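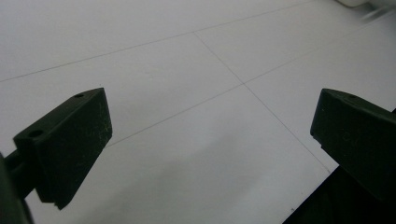 Pale tile in the workroom at Henarcombe.

I finally got the workroom into a state where I can find things, and a few people asked what I did, so I'm writing it down while I remember.

The room is on the ground floor and gets sun until two in the afternoon. The floor is a grayish white tile that was there when I moved in. I thought about covering it and got as far as pricing a roll of vinyl from Kadura, but tile is easy to sweep and small screws show up on it. I lose a lot of small screws. The only real complaint is that anything dropped on it is probably done for, and in May I cracked a tablet that way. There's a rug by the door now, and the chair has soft casters.

The table took longer. It's 178 cm long and 80 cm deep, with a flat matte top in a very light blue-gray and a strip of light wood along the far edge. I wanted a dark top at first. Yupin Panyasiri, who has the unit upstairs and repairs cameras, talked me out of it. Most of what I put down in there is black: chargers, cables, phone cases, the backs of phones. On a dark surface I'd be feeling around for them. On this one they stand out even with the lamp off.

The top has faint seams where the panels meet. They catch a little dust. I run a dry cloth along them when I'm done for the day and otherwise leave them alone. I tried a spray cleaner once and it left streaks I could only see from the chair.

Storage was the part I kept getting wrong. I started with a set of drawers from Gasby, the shallow kind, and filled them in a weekend. After that, every job started with opening all the drawers. I gave them to my brother and went to plain white plastic boxes, one per kind of thing. One is for phones, one for chargers, one for cables, one for cases, and the last is for whatever I haven't decided on. That makes 5, and I've promised myself I won't buy a sixth.

The boxes are tall and narrow with rounded corners and a cut-out to hold them by. Standing up, one takes very little of the table, so I can have it right next to me while I work.
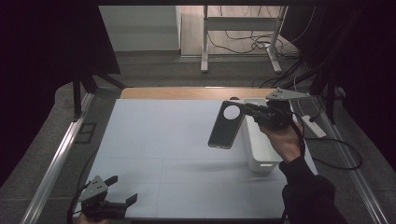 Phones are the slowest thing to sort, mainly on account of how many I've kept. I have them from three different jobs plus a couple that belonged to my parents. The rule I settled on is that a phone stays out only if it turns on and I know the passcode. If it turns on and I don't know the passcode, it gets a paper tag and one month. If it won't turn on at all, it goes to Restrepo, the recycling place near the station, which takes them over the counter before six.

I lay them in the box on edge with the camera end up. The ones with a big round camera on the back don't sit flat against their neighbors, so they go in last, facing the side. A folded dishcloth at the bottom keeps everything from sliding.

Cables I still haven't solved. I've tried twist ties, velcro, and the cardboard tube trick. The tubes worked fine but took up a whole box by themselves. At the moment everything is coiled and held with a rubber band, and the long ones hang on a nail behind the door.

Reinhold Stüber wrote to ask whether the boxes have lids. Mine don't. I looked at lids and decided I would only stack things on top of them.

Next I want to do something about the lamp, which is too yellow and clamps on in the one spot where I like to put my coffee. If I find a decent one I'll post the measurements.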